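The case against folding in thirds

There are people who fold a towel in half, and half again, and go on with their lives. Then there are the people who fold in thirds, who have opinions about which edge faces out of the cupboard, and who will refold yours while you are still in the room. I married into a family of the second sort. I have been refolded at Christmas, on holiday in a rented cottage, and once during a funeral tea.

My position, which has cost me some goodwill, is that a towel's job begins when it leaves the cupboard. Up to that point it is only waiting. We don't ask other waiting things to look their best. Potatoes are allowed to sit in the dark looking like potatoes.

I do fold, I should say. I am not a heaper. I once shared a flat with a heaper and spent a winter pulling face cloths out of a sort of compost. But I fold the way I was taught by a mother with 2 jobs and a dog: corners roughly near other corners, press the air out with a forearm, next.

Somewhere in the last few years this stopped being good enough. The shops now sell equipment. In July I was given a Jotetti folding board, a hinged plastic affair which promises identical towels in three moves and takes up exactly as much of the airing cupboard as the towels it has improved. There is a rival from Plareson with rounded edges, for those who found the first one too frightening. I timed myself with the board and without it. A basketful took me nearly 50 minutes with. I'll spare you the other figure, except to say I had time for toast.

What the board can't manage is the towel itself. Cloth has its own views. You get one side flat and the other rides up, and if there is a stitched border it becomes a kind of public record of how crooked you are. A plain towel forgives you. A white one with a red-brown line running round it, just inside the edge, forgives nothing.

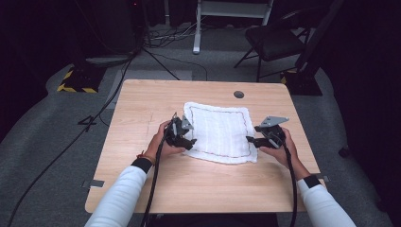
Ye-rin Hwang wrote to me after my last column on laundry to say that I had the whole thing upside down, and that the border is there to help: follow the line and ignore the hem, which shrinks at its own pace and was never straight to begin with. She added that anyone who presses the air out with a forearm deserves a lumpy cupboard.

I tried it her way. Annoyingly, the pile leaned less. It still leaned, and by the end of the week it had slid into the pillowcases, where it has been very happy.

So I'll give ground on the border and on nothing else. Thirds remain an affectation. A towel folded in thirds has to be opened out and folded again before it will hang on my rail, so the job is being done twice by two different people, one of whom is dripping. My mother-in-law says the answer is a wider rail. She has sent me the page from the Ravport catalogue with the corner turned down – folded, I noticed, very neatly.

Filed under: Home Truths, Grumbles, Laundry

3 comments

marrowfat
Rolled. Rolled and stood on end in a basket. I'm surprised it wasn't even mentioned.

Gill T
We have the Jotetti. It lives behind the wardrobe with the bread maker.

oldpeg
The half-and-half fold leaves a fat edge and a thin edge, so you have to turn every other one round or the stack tips. Your mother must have known that!

We use cookies to remember your preferences and count visits. Manage settings or accept all.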